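Kotness to Drop Paper Cups in Town Buildings Starting in October

Friday, March 15, 2019

KOTNESS — The town will stop buying paper cups for its own buildings this fall and will ask employees and visitors to use washable mugs instead, under a plan the council approved Tuesday night by a vote of six to two.

The change takes effect in October. It covers town hall, the public library, the senior center, the public works garage, the recreation building, the permit office and the Vastau annex on Mill Street, which houses the water department and the tax assessor. Schools are run by a separate district and are not part of the plan. The police and fire stations already use their own dishes.

Tanveer Afridi, the town's facilities manager, told the council that paper cups had become one of the most common supply orders in his department and one of the most common things in the trash. Most of the cups have a plastic lining, and the hauler that collects the town's recycling does not accept them.

"We buy them, we carry them in, somebody drinks one cup of coffee, and we carry them out again," Afridi said. "My crew empties those bins every night. It's mostly cups and lids."

The town will buy 170 mugs to start, along with racks and stands for the break rooms. Three of the buildings already have a working dishwasher. The others will get one over the summer, except for the public works garage, where there is no room under the counter and employees will wash by hand.

Storkilo, a restaurant supply company with a warehouse outside Kotness, had the low bid for the dishwashers and the mugs. The contract includes installation and one year of repairs. Work is set to begin at the library, where the staff kitchen was already due for new plumbing, and to finish at the senior center.

Council members who voted for the plan said they expected it to pay for itself, though they differed on how fast. Afridi's written report put the break-even point in the second budget year, if water and electric rates stay where they are. It also noted that mugs get broken and go missing, and it set aside money for replacements.

The two members who voted no said they did not object to mugs but wanted the town to wait until after the budget was settled in June. One of them asked whether employees would end up spending work time on dishes. Afridi said each building would set its own schedule for loading and unloading the machines and that the night cleaning crew's duties would not change. The crew's contract does not cover dishes, he said, and the town does not plan to reopen it.

That answer drew some discussion. A clerk from the permit office said during public comment that shared kitchens in town buildings were not always left clean now, and that she did not want the job to fall to whoever sat closest to the sink. Several people in the audience clapped. The council then added a line to the plan requiring department heads to post a rotation that includes themselves.

A second amendment keeps a small supply of paper cups on hand for blood drives, for days when a building has no water, and for anyone who needs one for a medical reason. Cups in the recreation building's first aid room are also exempt. The council turned down a proposal to charge visitors a dollar for a paper cup at public meetings.

Visitors to the library and the senior center will be able to borrow a mug at the front desk and return it to a bin near the exit. The senior center serves coffee every weekday morning, and its director asked that some of the mugs be a lighter weight with a larger handle. Afridi said those had been included in the order. He passed two samples around the council table, and both came back.

The idea came to the town from a local business. Meirion Edwards, who owns the Jireš coffee shop across the street from the Vastau annex, quit giving paper cups to customers who were sitting down two years ago. He said he made the change after adding up a month of invoices.

"People had been getting a paper cup and then sitting at a table with it for an hour," Edwards said in an interview Wednesday. "I wasn't asking anybody to change what they do. I just handed them a mug."

Edwards said the first few weeks were harder than he expected. He did not own enough mugs for the Saturday rush, and his one dishwasher could not keep up, so he washed by hand in the back while customers waited. He bought a used commercial machine that winter. He still gives paper cups to customers who are taking their drinks out, and he takes a quarter off for anyone who brings a cup from home.

Storage was the other problem. The shop has very little shelf space, and stacked mugs chipped at the rim. Edwards moved part of his stock onto countertop stands with hooks, which hold mugs by the handle and let them drip. He suggested the same thing to Afridi when the two talked in January. The town's plan calls for hook stands in the smaller break rooms and flat racks in the larger ones.

Break rooms will also get some new furniture, although that money comes from a different account. The tables at town hall date from a renovation in the 1980s and have been repaired several times. Replacement tables with light wood tops were approved in last year's budget and are expected to arrive before the dishwashers. Council members asked whether hot mugs would leave rings. Afridi said coasters cost very little and he would buy some.

Employees interviewed at the annex on Wednesday gave the plan mixed reviews. Several said they already kept a mug at their desk and would not notice a difference. One water department worker said he liked paper cups because he could take one out to the truck and throw it away at the end of a route. Under the plan, field crews can ask for an insulated travel mug, one per person, and will be responsible for cleaning it.

Another employee asked what would happen to the mugs people have brought from home over the years, many of them left behind by workers who have since retired. The annex kitchen has two cabinets full of them. Afridi said personal mugs can stay as long as someone claims them. Anything unclaimed by the end of September will be boxed up and offered to the thrift store on Depot Road.

The plan does not cover private events held in town buildings. Groups that rent the recreation building for parties and receptions can still bring their own paper or plastic goods, and they are still required to take their trash with them. The council may look at rental rules separately when the fee schedule comes up for review next year.

The town will also stop stocking foam plates and bowls in the same seven buildings once current supplies are gone. The senior center has used washable plates at its lunch program for years and will not see a change there.

Afridi is to report back to the council six months after the start date with figures on spending, trash volume and the number of mugs replaced. If costs run well over the estimate, the council can end the plan without another public hearing.

Edwards, who attended Tuesday's meeting but did not speak, said he had one piece of advice for the town, and that was to buy more spoons. His shop loses spoons faster than it loses anything else, he said, and he has stopped trying to find out where they go.

Residents with questions can call the facilities office at town hall during business hours. The full plan, including the building-by-building schedule and the list of exemptions, is available at the clerk's counter and at the library's reference desk. A copy in large print is available at the senior center.
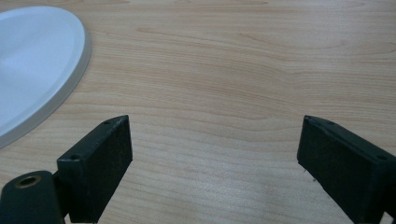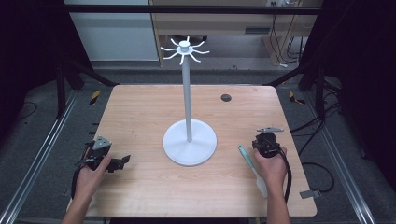
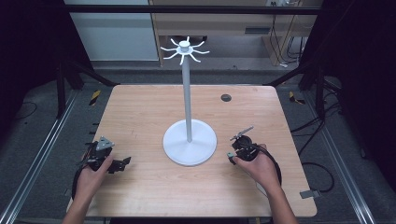
A light wood tabletop, with a white mug stand in the second and third photos.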